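4. 출금이 멈추면 가격은 어디로 가나

이 절은 내가 제일 쓰고 싶었던 부분이라 좀 길다. 앞 절에서 두 거래소의 호가창 자료를 어떻게 모았는지 지루하게 늘어놓았으니, 이제 그걸로 뭘 봤는지 이야기할 차례다. 질문은 단순하다. 거래소가 출금을 잠깐 막으면 그 안에서 거래되는 코인의 가격은 바깥 가격과 얼마나, 그리고 얼마나 오래 벌어질까? 다들 벌어진다고는 말한다. 나도 그렇게 믿고 시작했다. 그런데 벌어지는 방향에 대해서는 선행 연구마다 말이 달라서, 처음 문헌을 정리할 때 꽤 헤맸다(방향을 아예 절댓값으로 처리해 버린 논문도 있었는데, 그 심정은 이해한다).

표본은 Brindilard와 Stekex 두 곳이다. 두 거래소 모두 Clovetti라는 스테이블코인을 기준통화로 쓰는 시장을 운영하고, 이 점이 내게는 무척 편했다. 원화나 달러 시장을 섞으면 환전 비용을 따로 빼 주어야 하는데 그 작업은 한 번 해 보면 다시는 하고 싶지 않다. 관측 기간은 83일, 시작은 1월이고, 거래쌍은 두 곳에 공통으로 상장된 4개만 썼다. 더 넣을 수도 있었다. 다만 나머지 쌍은 새벽 시간대에 호가가 비어 있는 구간이 너무 많아서, 중간값을 잡아도 그게 가격인지 빈칸을 메운 숫자인지 구분이 안 됐다.

4.1 출금 중단을 어떻게 정의했나

생각보다 골치 아픈 문제였다. 거래소 공지에 적힌 시각을 그대로 쓰면 될 것 같지만 공지와 블록체인 기록은 자주 어긋난다. 공지는 올라왔는데 온체인에서는 출금 거래가 계속 나가는 경우가 있고, 반대로 출금 지갑은 조용한데 공지가 한참 뒤에 뜨는 경우도 있다. 나는 결국 둘 다 썼다. 공지 기준 사건과 지갑 기준 사건을 따로 만들어 놓고 같은 회귀식을 두 번 돌렸다. 심사 과정에서 왜 하나로 통일하지 않느냐는 말을 들을 것 같아 미리 적어 두자면, 통일할 수가 없었다. 투자자가 보는 건 공지고, 차익거래자가 겪는 건 지갑이기 때문이다.

지갑 기준에서는 핫월렛으로 알려진 주소에서 나가는 거래가 평소 같은 시간대 분포의 하단 밖으로 떨어지고 그 상태가 이어질 때를 중단으로 봤다. 평소라는 말이 애매하다면 맞다, 애매하다. 직전 관측일들의 같은 시간대를 비교 대상으로 삼았고, 이미 중단으로 분류된 날은 비교 대상에서 뺐다. 이걸 빼지 않으면 중단이 길어질수록 기준선이 같이 내려가서 나중에는 중단이 중단으로 안 잡힌다. 초고에서 바로 이 실수를 했고, 그래서 초고의 결과는 지금보다 훨씬 얌전했다.

정기 점검은 따로 표시만 하고 본 분석에서는 제외했다. 미리 예고된 점검 때는 사람들이 알아서 코인을 옮겨 놓는다. 가격 차이가 거의 움직이지 않는 것도 당연하고, 그걸 섞어 평균을 내면 결과만 흐려진다. 예고 없이 막힌 경우가 내 관심사다.

4.2 가격 차이의 측정

가격 차이는 Brindilard의 중간호가에서 Stekex의 중간호가를 뺀 뒤 Stekex 쪽 값으로 나눈 것이다. 체결가를 쓰지 않은 이유를 묻는 분들이 꼭 있는데, 체결가는 마지막 주문이 매수였는지 매도였는지에 따라 튄다. 거래가 뜸한 쌍에서는 그 튐이 내가 보려는 차이보다 클 때도 있다. 중간호가라고 완벽하지는 않아서, 누가 장난처럼 얇은 주문을 걸어 두면 중간값이 끌려간다. 그래서 최우선호가에 걸린 수량이 2,000 Clovetti에 못 미치면 그 시점은 버리고 다음 호가까지 내려가서 다시 계산했다. 기준을 절반으로 낮추거나 두 배로 올려도 계수의 부호는 바뀌지 않았다. 크기는 조금씩 바뀐다. 표는 부록에 있다.

수수료도 문제다. 차익거래가 가능한지를 따지려면 양쪽 거래 수수료와 출금 수수료를 다 빼야 하는데, 계정 등급마다 수수료가 다르다! 나는 가장 비싼 등급, 그러니까 그냥 어제 가입한 사람이 내는 수수료를 기준으로 했다. 큰손에게는 지나치게 보수적인 가정이겠지만, 이렇게 해도 남는 차이라면 정말 남는 차이라고 말할 수 있다.

4.3 결과를 읽는 법

먼저 방향 이야기부터 하자. 출금만 막히고 입금은 열려 있으면 막힌 거래소 안의 가격이 바깥보다 낮아지는 쪽이 우세했다. 상식적이다. 들어올 수는 있는데 나갈 수는 없으니 안에 쌓이고, 불안한 사람은 싸게라도 기준통화로 바꿔 놓으려 한다. 그런데 기준통화인 Clovetti의 출금까지 같이 막히면 그림이 뒤집힌다. 이때는 코인이나 Clovetti나 어차피 못 꺼내는 처지가 되고, 사람들은 둘 중에서 그나마 나중에 믿을 수 있을 것 같은 쪽을 고른다. 내 표본에서는 그게 코인이었다. 안쪽 가격이 바깥보다 비싸진 것이다. 선행 연구의 방향이 제각각이었던 까닭도 상당 부분 여기에 있다고 본다. 무엇이 막혔는지를 나누지 않고 한 덩어리로 본 탓이다.

지속 시간도 두 경우가 다르다. 코인 출금만 막힌 사건에서는 재개 직후에 차이가 빠르게 줄고 그걸로 끝이다. 양쪽이 다 막힌 사건에서는 재개 뒤에도 차이가 꼬리를 끌었다. 나는 처음에 이 꼬리를 자료 오류로 의심해서 원자료를 몇 번이나 다시 내려받았다. 시각 동기화도 다시 했고, 서버 시계가 밀린 구간도 찾아 고쳤는데, 꼬리는 그대로 있었다. 재개 공지를 보고도 한동안 옮기기를 망설이는 사람이 많다는 게 지금의 내 해석이다. 다만 이건 해석이고, 계정 단위 자료가 없으니 누가 망설였는지는 말할 수 없다.

거래소 간 비대칭도 있다. Brindilard가 막혔을 때 Stekex 가격은 별로 움직이지 않지만, 반대의 경우에는 Brindilard 쪽 스프레드가 눈에 띄게 넓어진다. Stekex가 가격을 먼저 만들고 Brindilard가 따라간다고 보면 설명이 된다. 5절의 선행·후행 분석에서 다시 다루겠지만, 여기서 미리 말해 두는 편이 읽기에 나을 것 같다.

4.4 시장조성자의 자리

호가창을 오래 들여다보면 자동 주문의 흔적이 보인다. 같은 간격, 같은 크기로 주문이 깔렸다가 한꺼번에 사라지고, 잠시 뒤 조금 넓은 간격으로 다시 깔린다. 출금 중단 직후에 이런 철수가 몰려 있었다. 가격이 벌어지는 과정에서 성질 급한 개인의 매도가 한몫하는 건 맞지만, 그 매도를 받아 줄 주문이 먼저 빠졌다는 점도 함께 봐야 한다. 순서를 따져 보면 철수가 앞서는 사건이 더 많았다. 인과라고 쓰고 싶은 마음을 꾹 누르고 선후 관계라고만 적는다.

이 대목을 확인하려고 두 거래소에서 모두 유동성을 공급하는 Buchanan에 서면으로 질문을 보냈다. 답을 기대하지 않았는데 짧지 않은 답이 왔고, 덕분에 이 소절의 해석을 꽤 고쳤다.

그림 2. 흰색 판들을 향해 뻗은 검은색 로봇 팔.

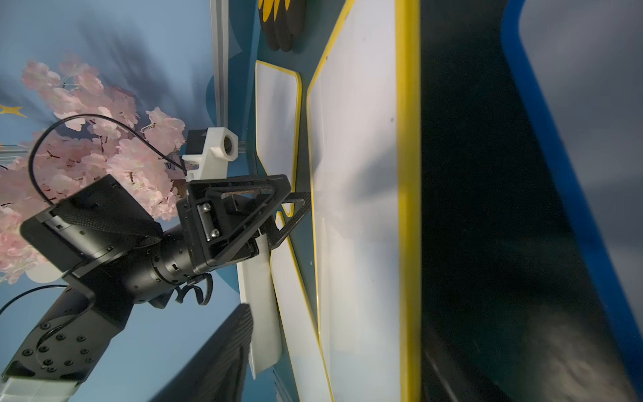

Buchanan은 출금이 막힌 거래소에서 호가를 거두는 것을 위험 회피라고만 부르면 절반만 맞는 말이라고 답했다. 재고를 다른 거래소로 옮기지 못하면 한쪽에는 코인이, 다른 쪽에는 기준통화만 남게 되고, 그 상태에서는 호가를 내고 싶어도 낼 물건이 없다는 것이다. 공지가 언제 나오느냐는 자기들에게 그다지 중요하지 않으며, 내부에서는 보낸 출금 요청이 확인되지 않는 순간부터 이미 중단으로 취급한다고도 했다.

이 답을 받고 나서 지갑 기준 사건을 본 결과로, 공지 기준 사건을 보조 결과로 순서를 바꿨다. 원래는 반대였다. 그리고 재고 문제라는 설명이 맞다면, 중단 직전에 거래량이 한쪽으로 쏠려 있던 사건일수록 스프레드가 더 벌어져야 한다. 돌려 보니 정말 그런 방향으로 나왔다! 물론 사건 수가 넉넉하지 않아 신뢰구간이 넓고, 거래쌍 하나를 빼면 유의성이 사라진다. 그 쌍이 무엇인지는 부록에 밝혀 두었으니 까다로운 독자는 직접 빼고 돌려 보시기 바란다.

4.5 남는 걱정거리

표본이 두 거래소뿐이라는 게 제일 크다. 둘이 서로의 비교군이기도 해서, 시장 전체가 흔들린 날에는 뭘 뭐와 비교하는지 나도 가끔 헷갈렸다. 제3의 기준가격을 넣어 다시 계산한 결과는 본문과 비슷하지만, 그 기준가격에도 두 거래소의 거래가 일부 반영되어 있어 완전히 독립적이라고는 못 하겠다.

Clovetti 자체의 가치가 흔들린 구간도 신경이 쓰인다. 양쪽이 다 막혔을 때 코인이 비싸진 것을 나는 기준통화에 대한 불신으로 읽었는데, 그 불신이 거래소를 향한 것인지 발행사를 향한 것인지는 이 자료로 가르기 어렵다. Clovetti의 장외 가격을 구할 수 있으면 나눠 볼 수 있을 텐데, 구한 자료는 빠진 날이 많아서 각주로만 언급했다. 이 절의 추정치는 모두 2021년 6월 13일에 갱신한 자료를 기준으로 하며, 이후 거래소가 과거 호가를 정정했다면 소수점 아래가 조금 달라질 수 있다.

다음 절에서는 시간 단위를 더 잘게 쪼개서 어느 쪽 가격이 먼저 움직이는지를 본다.

공유 83 · 댓글 4

관련 글
스테이블코인 기준 시장의 스프레드 추정
거래소 공지 시각과 온체인 기록의 불일치
얇은 호가창에서 중간값을 쓰는 문제
출금 수수료 등급과 차익거래의 하한

문의 | 이용 안내 | 저작권은 저자에게 있습니다 | 맨 위로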